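4. Setting Up Your Stall (Food and Drink Exhibitors)

Okay, you've got your exhibitor pack and your stall number, so this is the part where it starts to feel real! I've run a noodle and dumpling stall at the Etton Food Fair long enough to have made every mistake in the book, and the organizers asked me to write this section up in my own words. I've stuck to the small stalls in Lloyd Hall. If you're in the outdoor truck area, skip ahead to section 5.

4.1 Before you leave home

1. Log in to Wevus (the exhibitor booking site) and print your unloading pass. The gate staff want paper. I know, I know.
2. Check your stall number against the hall plan. Numbers were reshuffled after the February fair, so don't go by where you were last time.
3. Pack your food safety certificate where you can reach it. Mine rides up front with me.
4. Label every cold box with your stall number on the lid and on one side.

Note: The plan in your pack is dated 12 Dec 2023. If yours has no date on it, download a new one.

4.2 Unloading

1. Come in by the Eneleck Road gate and show your pass.
2. Park in the marked bay. You get 20 minutes, and they do mean 20.
3. Unload everything onto the carts first, then move your vehicle, then wheel it all in. Please don't carry boxes in one at a time while your van sits there (I was that person once and I still hear about it).
4. Put cold boxes on the bottom and dry goods on top.

Caution: The ramp into the hall is steeper than it looks. Strap tall loads down and walk behind the cart going up.

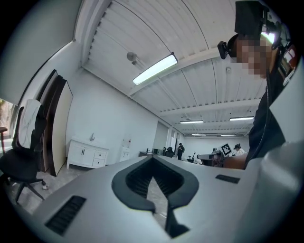

Fig. 4-1. Gripper with ribbed inner jaws.

4.3 Tables and power

1. Find your tables first. Each small stall gets two, and they'll be folded against the back wall of your space.
2. Open the legs all the way until the catches click. Give each table a good shove before you put anything heavy on it.
3. Lay your floor mat before you bring in any cooking gear – trying to slide one under a full fryer is a miserable job.
4. Plug in your fridge and nothing else. Let it get down to temperature while you do the rest.
5. Add your other appliances one by one. If the breaker trips, unplug the last thing you added and call the hall desk on extension 354.

Caution: No household power strips. Use the heavy-duty lead from your pack and unwind the whole thing, even if you only need a little of it.

4.4 Samples and tasting

People come hungry, and a tasting plate at the front brings them in better than any banner I ever paid for! I go small, one bite each, and put out fresh ones often.

1. Set samples behind the clear guard, never on the open counter.
2. Put the allergen card right beside the plate, facing the visitors. Sesame, soy, shellfish, wheat – write them all out.
3. Keep a small trash can at the front corner for picks and cups.
4. Write the time on each tray when it goes out. Hot trays come off after an hour, no matter how good they still look.

Note: If you're pouring sake, beer or any other alcohol, you need the separate pouring permit (form 54 on Wevus). The hall desk can't issue one on the day.

4.5 Opening check

The inspector starts walking the hall at 9, so be ready by then. Have these sorted:

- certificate on display
- hand wash station filled, with soap and paper towels
- fridge thermometer where it can be read
- extinguisher at the front, with nothing stacked on it

Once you've been signed off you'll get a green sticker for your counter. Leave it up until closing, and don't sell or hand out anything before you have it.

Etton Food Fair Exhibitor Guide | Contact the exhibitor desk | © Etton Food Fair | Back to top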